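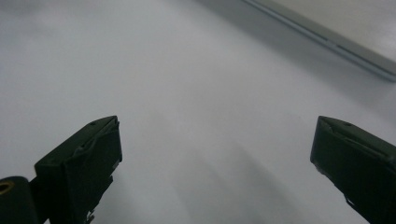 Wiping a white surface, one respondent wrote, is easy enough by day, but in the evening she can't tell a crumb from a shadow until her hand is on it. Similar remarks came up in all parts of the Cinden survey, and they set the terms for this section, which deals with plain pale surfaces in the home and how people judge whether they are clean.

Figure 2. A pale, matte surface with a soft-edged band of shadow. The tone is brightest at the upper left and center and darkens toward the right.

4.2 Pale surfaces and the judgment of cleanness

The survey returned 2477 usable forms from households in Cinden and Skatberg. The form asked which surfaces in the home were wiped most often, what color they were, and how the person doing the wiping decided to stop. White and off-white were treated as one group, as many respondents used the two words for the same surface. Glossy and matte finishes were kept apart.

On glossy surfaces, people mostly looked for the reflection of a window or a lamp. A smear broke the reflection, and they wiped until it was whole again. On matte surfaces there is no such reflection to check. Respondents described bending down to look along the surface, running a palm over it, or going over the whole area a fixed number of times and leaving it at that. The palm was mentioned most often by people who cleaned after dark.

Shadow matters here more than we had expected when the form was drawn up. A matte white surface shows slow changes in tone that have nothing to do with dirt. In Figure 2 the gray band has no crisp outline, and there are faint lighter and darker streaks within it. Marks of this kind are hard to sort from a thin film left by a cloth when the only evidence is what the eye takes in from one position. Several respondents reported wiping the same gray patch again and again before noticing that it moved when they did.

The older literature has little on the point. Siriwardena's household manual of 1953 tells the reader to clean white paintwork "toward the light" and gives no reason. We take the advice to mean that the person should face the window, so that the body casts its shadow behind and the wet area can be seen as it dries. The follow-up visits in Kondow gave some support for this reading. In 12 homes we asked the person to wipe a white surface twice, once facing the main light and once with their back to it. Most preferred the first, and said so before we asked. The visits were not designed to measure how much dirt was left, and we make no claim about that.

Two limits should be noted. The form did not ask about the age of a surface, and worn patches on an old matte finish can look gray in any light. It also did not ask what kind of lamp was in use. Both questions have been added to the version now in use in Skatberg, where collection runs until March. The next section turns to patterned surfaces, on which respondents were far less likely to mention shadow and far more likely to mention touch.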